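Fotia Table Cover: Set-Up and Care Guide
Section 2. Laying the cover and setting out food 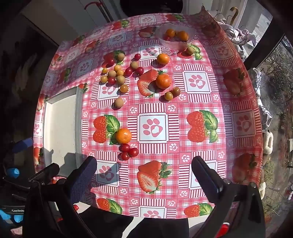

Before you bring anything to the table, give yourself a few unhurried minutes with the cover itself, which will have been folded up tight in its sleeve and will want a little coaxing. A glossy cover remembers its folds, especially at the corners, and we would much rather you let it relax than tug at it. On our berry and gingham pattern you may find one corner standing up in a point while the side next to it hangs down quite nicely, and that is perfectly all right for the first day or so. The tray and the small fruit can go out in the meantime, as long as they sit well in on the flat part of the top.

Laying the cover

1. Wipe the table and let it dry completely. Crumbs trapped underneath will show as little bumps for as long as the cover is on.

2. Open the cover out with the printed side up. Two people make this much easier on a long table, but one patient person can manage.

3. Line up the striped bands with the long edge of the table. Please go by the print here, as the cut edge can wander a little.

4. Smooth from the middle outward with the flat of your hand, then let the sides drop.

5. If a corner still stands up after a day, warm it between your palms and fold it gently the other way. Hold it for a slow count of 9 and let go.

Caution: Do not iron the cover, and do not use a hair dryer on it, however tempting that may be.

Setting out fruit

1. Put the empty tray down first, toward one side, so you have room to sort beside it.

2. Rinse cherry tomatoes, longans and mandarins and pat them dry before they touch the cover. Water beads up on the gloss and small round things will roll on it.

3. Sort straight onto the cloth if you like. The reds are easy to lose against the printed strawberries and raspberries, so have a good look over the pattern before you clear up.

4. Lift the tray when you move it. Sliding it will dull the shine in time.

Note: Strong sun through a window is fine for a meal, but we suggest turning the cover end for end every January if your table stands in a bright spot.

Spare corner weights are sold separately under part number 940. This section was revised by Hüsnü Akgül on April 29, 2025.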